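**Retamal chapel, where did the bell go?**

**brira_lane**
Sorting my aunt's papers and found a receipt for 17 shillings, "carriage of bell, Retamal chapel to Fundano". No year on it, only September. Does anyone know if the bell was ever hung at Fundano? The chapel was a house by the time I was at school.

**oldmill461**
It was hung in the school yard at Fundano. My father rang it. It came down when they put the new roof on.

**Tunutik Road**
I don't think that was the same bell. The school one was bought new and had the foundry name on it. The chapel bell was plain and a good deal smaller.
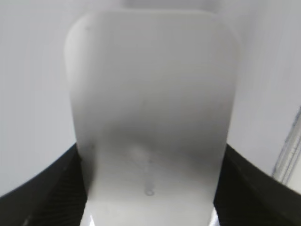
**brira_lane**
Thanks both. The receipt is only a small slip, so I can't get much more out of it. The back has a few words in pencil that might be "paid in full" or might be a name. Pencil is hard to read even on good paper. A tiny dark dot on plain white, like the one near the top left in the picture, could be a full stop or just dirt, and I have the same trouble with half of these letters.

**oldmill461**
He told me it came from the chapel and he was there up to 20 years. I'd take his word over a foundry name somebody thinks they saw.

**Tunutik Road**
I did see it. Page 921 of the school log has the purchase too, if you want to check. I'll look out my notes on the chapel sale.

**brira_lane**
Please do. I'll try the pencil again in daylight.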